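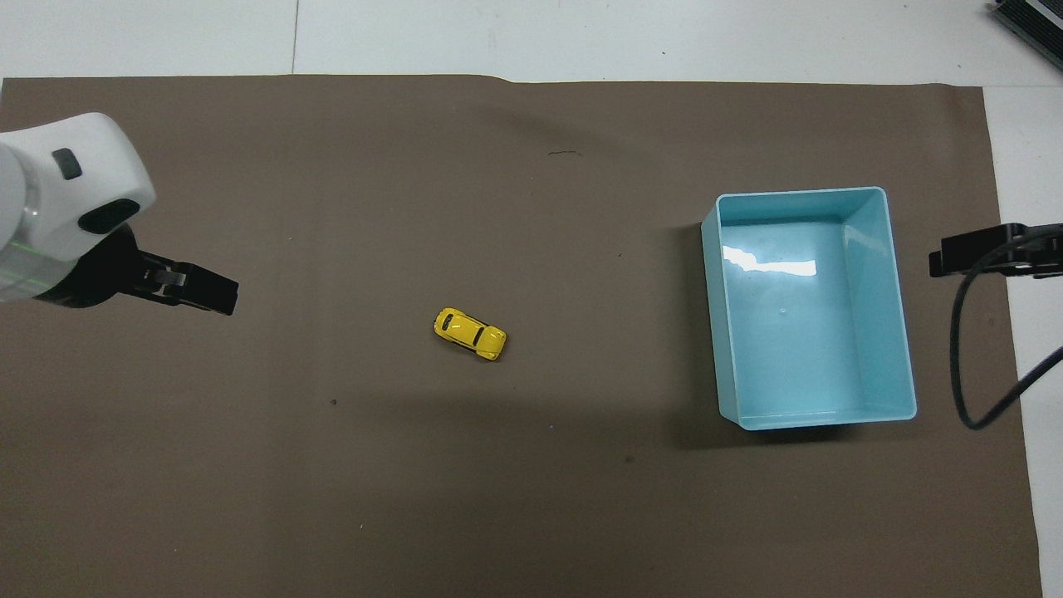

아므라 소프티치는 이번 교환 시장에서 가장 반가운 점이 가격표가 없는 것이라고 말하였습니다. 물건을 사는 자리보다 이웃과 이야기를 하는 자리가 먼저 필요하였고, 아이가 자라면서 쓰지 않게 된 물건을 버리기가 늘 마음에 걸렸다고 합니다. "저의 집에는 아직 깨끗한 퍼즐이 많습니다. 다른 아이가 그것을 다시 맞춘다면 저는 기쁠 것입니다"라고 그는 덧붙였습니다.

보도자료
배포일: 2020년 3월 12일
배포: 타사르드(Tasard) 생활나눔협동조합 홍보 담당

타사르드, 장난감과 그림책 교환 프로그램 '랄렐' 4월에 시작
조합원 아닌 주민도 참가비 없이 이용 가능

타사르드 생활나눔협동조합은 오는 4월부터 주민이 서로 장난감과 그림책을 바꾸어 쓰는 프로그램 '랄렐(Lallel)'을 시작한다고 알립니다. 랄렐은 조합이 운영하는 타스타치(Tastach) 나눔방에서 진행되며, 조합원이 아닌 주민도 참가할 수 있습니다. 참가비는 없습니다.

조합은 지난겨울에 준비 단계로 시범 교환을 하였습니다. 이 기간에 주민 153가구가 신청서를 제출하였고, 접수된 물건은 거의 230점이었습니다. 그중에서 나무 블록과 작은 자동차, 유아용 그림책이 먼저 새 집을 찾았습니다. 반대로 건전지를 넣어 소리가 나는 장난감은 맡기는 사람은 많았지만 가져가는 사람이 적었습니다. 조합은 이 결과를 참고하여 접수 기준을 다시 정하였습니다.

이용 방법은 다음과 같습니다. 참가자는 먼저 나눔방 접수대에서 신청서를 쓰고 물건을 맡깁니다. 담당자가 물건의 상태를 확인한 후에 교환표를 드립니다. 교환표는 물건 하나에 한 장이며, 받은 날부터 두 달 동안 쓸 수 있습니다. 교환표가 있는 사람은 진열된 물건 중에서 원하는 것을 골라서 가져갈 수 있습니다. 한 번 방문할 때에 가져갈 수 있는 물건은 두 점까지입니다.

교환표가 없어도 물건을 빌리는 것은 가능합니다. 이 경우에는 대여 장부에 이름과 연락처를 남겨야 하고, 반납이 늦어지면 다음 대여가 잠시 제한됩니다.

접수할 수 있는 물건: 블록, 퍼즐, 인형, 장난감 자동차, 보드게임, 그림책, 유아용 악기
접수할 수 없는 물건: 깨진 물건, 부품이 빠진 물건, 칠이 벗겨진 물건, 수리한 전기 제품, 바퀴가 달린 탈것, 낙서가 많은 책
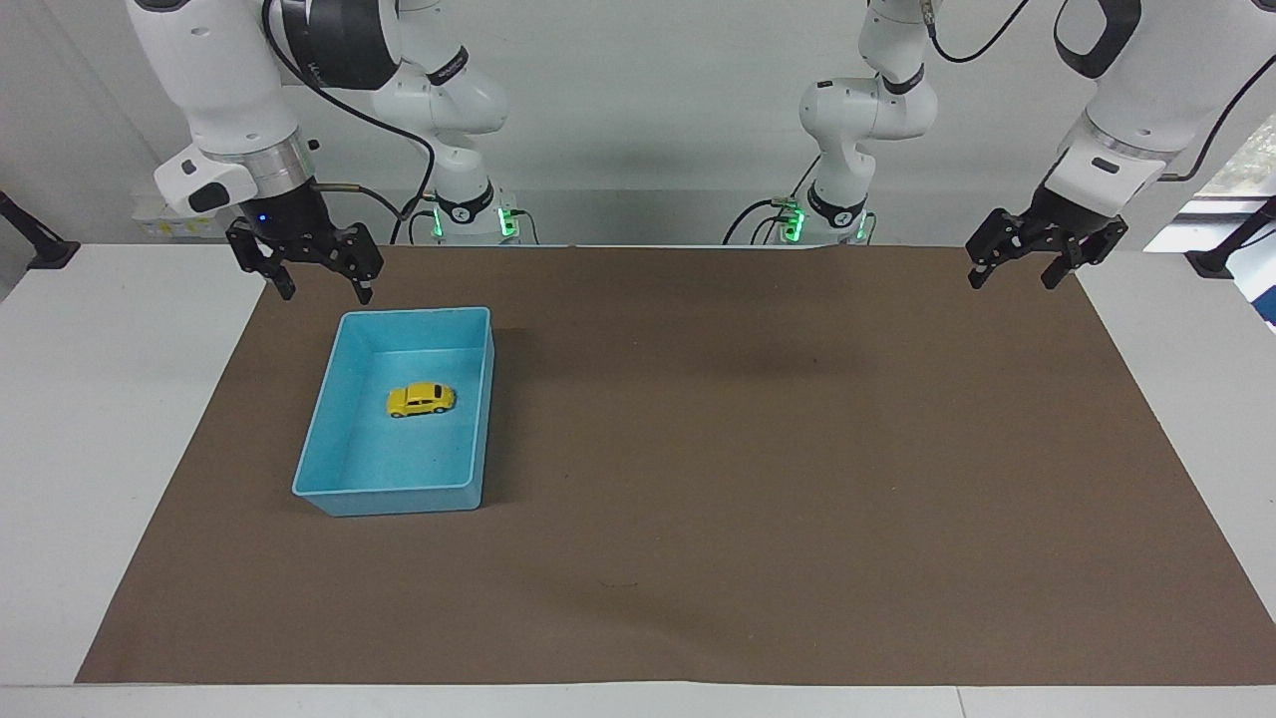 맡기기 전에는 물건을 깨끗하게 닦아 주시기를 부탁드립니다. 플라스틱 제품은 중성 세제를 묽게 탄 물로 닦고 완전히 말려야 합니다. 천으로 된 인형은 세탁한 후에 가져오시면 됩니다. 나무 제품은 물에 오래 담그지 마시고, 젖은 천으로 닦은 다음에 그늘에서 말려 주십시오. 퍼즐과 보드게임은 조각의 수를 확인하고 봉투에 넣어서 제출해 주십시오. 설명서가 있으면 함께 넣어 주시는 것이 좋습니다.

물건의 정리와 분류는 지역의 재사용 가게 코리(Ccori)가 조합과 함께 맡습니다. 코리는 분류용 상자와 선반을 제공하고, 새 주인을 오래 만나지 못한 물건을 자신의 매장에서 다시 소개하기로 하였습니다. 그래도 남는 물건은 맡긴 사람에게 연락하여 돌려드리거나, 동의를 받아서 다른 지역의 나눔방으로 보냅니다. 동의 여부는 신청서의 뒷면에 표시하는 칸이 있습니다.

프로그램을 기획한 위다드 후라니는 다음과 같이 설명하였습니다. "아이들은 장난감에 빨리 싫증을 냅니다. 그러나 물건의 수명은 그것보다 훨씬 깁니다. 저희는 그 사이의 시간을 이웃끼리 나누고 싶습니다. 처음부터 크게 하려는 계획은 아닙니다. 천천히 하면서 주민의 의견을 듣고 규칙을 고칠 생각입니다."

조합은 그림책을 위한 작은 독서 모임도 준비하고 있습니다. 모임에서는 참가자가 집에서 즐겨 읽는 책을 한 권씩 가져와서 소리 내어 읽고, 원하면 그 자리에서 바꿀 수 있습니다. 한국어가 아닌 다른 언어의 그림책도 환영합니다. 모임의 시간과 장소는 나눔방 게시판에 따로 안내할 예정입니다.

랄렐의 시작 날짜와 운영 시간은 사정에 따라 바뀔 수 있습니다. 방문하기 전에 나눔방 게시판이나 조합 소식지에서 최신 안내를 확인하여 주시기 바랍니다. 신청서는 타스타치 나눔방과 코리 매장에서 받을 수 있으며, 전화로 요청하시면 우편으로도 보내 드립니다.

취재 및 참가 문의: 타사르드 생활나눔협동조합 홍보 담당, 타스타치 나눔방 접수대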